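Gripper trials at Clonow, 22 Jan 2023. Comparing 2 finger sets on the same arm, wrist camera against fixed views.

Bench set up with glassware in white trays and two round plates in front.

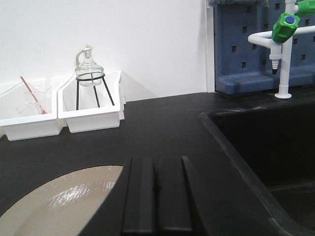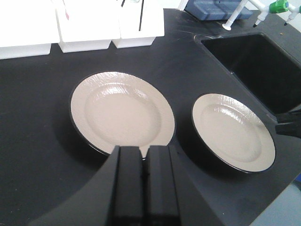
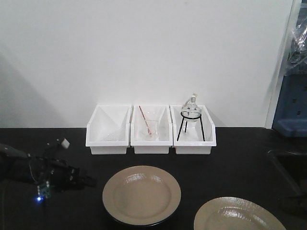
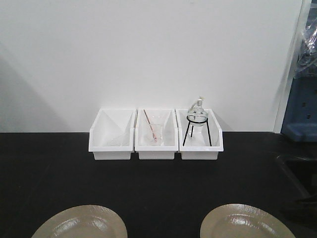

Set A is the flat pads from Nikberg. Set B is our own print, 4 mm narrower at the tip.

Controller is the Yusof board — force limit at 900, same for both sets. Each set gets 100 grasps before I change anything. Logs go up in June.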